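Losing the zero: a fault in two-handed gripper recording
Speaker notes, Bragança session, Saturday
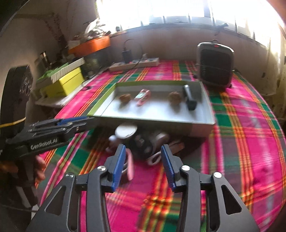

Start with the symptom. In December the Plarnico set stood at 1,777 recordings. Replay on the Pisero arm began closing short on small rounded objects. The arm reached the right place, the fingers stopped early, and the object stayed where it was.

First suspicion was the replay controller. Two days went on that. Logs were clean and commanded width matched the recorded width. The recorded width was wrong.

Slide 2. Cause. Finger opening is worked out from a zero taken at start-up, fingers fully closed. If the operator is already holding them slightly open, the software accepts that as zero. Every later value in the session carries the same offset. No warning is raised.

Say clearly: left and right tools are zeroed separately. One can be good and the other bad in the same recording. Our check compared only the average of the pair, so it hid the fault.

Slide 3. Safety side. An offset the other way makes the arm squeeze harder than intended. We had one case, a cracked plastic lid at the Gilier bench. Nobody was near it. Force limit was set at 30 newtons, too high for that work, and has been brought down to 12. Pause for questions on the limit - there were several last time.

Slide 4. What changed. Start-up now asks for close, open, close, and rejects the session if the two closed readings differ. Adds about 2 seconds. Operators dislike it when swapping tasks often.

Still open: slow drift within a long session. The start-up check does not catch it. A second closed reading at the end would, but older recordings have none, and we have not decided whether to drop them.

Skip slide 5 if short of time. Plot is hard to read from the back.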